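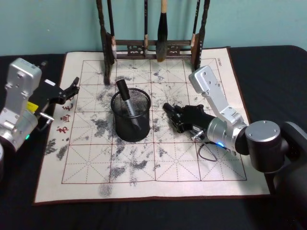
Zweiarmige Zelle bei Clollix: Wartung der Greifer jetzt in 30 Minuten

Die Firma Clollix hat im Mai den Wartungsplan für ihre zweiarmige Tischzelle neu geregelt. Der Plan gilt ab sofort auch für die Kunden, welche die Zelle im eigenen Haus betreiben. Entwickelt wurde er in der Werkstatt Midside unter der Leitung von So-ying Fung.

Die Zelle arbeitet mit zwei Armen, an denen je ein schwarzer Greifer montiert ist. Zwischen ihnen liegt als Arbeitsfläche ein Kalligrafietuch mit rotem Übungsraster, auf dem ein runder Stiftebecher aus Drahtgeflecht steht. Am hinteren Rand befindet sich der Pinselständer. Das Raster hat vier mal vier Felder und wird bei der Einrichtung als Bezug benutzt: Nach jedem Eingriff fährt der Techniker beide Greifer zu festgelegten Feldern und vergleicht die Lage mit dem Protokoll. Bei einer Abweichung von mehr als 3 Millimetern muss der betroffene Arm neu referenziert werden.

"Früher haben wir die Finger erst geprüft, wenn ein Stift gefallen ist", sagt Haruto Sasaki, Servicetechniker bei Clollix. "Jetzt prüfen wir nach festen Stunden, und das Protokoll bleibt bei der Zelle."

Der Plan umfasst 11 Prüfpunkte. Dazu gehören die Schrauben an den Armgliedern, das Spiel in den Handgelenken und die Führung der Kabel am Greifer. Ein Kabel darf in einer Schlaufe hängen, es muss aber bei voller Drehung des Handgelenks frei bleiben - auch dann, wenn der Greifer nahe am Becher steht. Das Tuch wird vor der Messung glatt gezogen. Schreibspuren auf dem Tuch stören die Prüfung nicht, solange die Linien des Rasters lesbar sind.

Eine größere Durchsicht ist nach 2920 Betriebsstunden vorgesehen. Dabei werden die Greiferfinger getauscht und die Schultergelenke geöffnet. Diese Arbeit übernimmt der Servicepartner Tasell.

Unterlagen zum Wartungsplan erhalten Kunden auf Anfrage. Ansprechpartner für die Presse ist Ferenc Simon, Clollix, Abteilung Kommunikation.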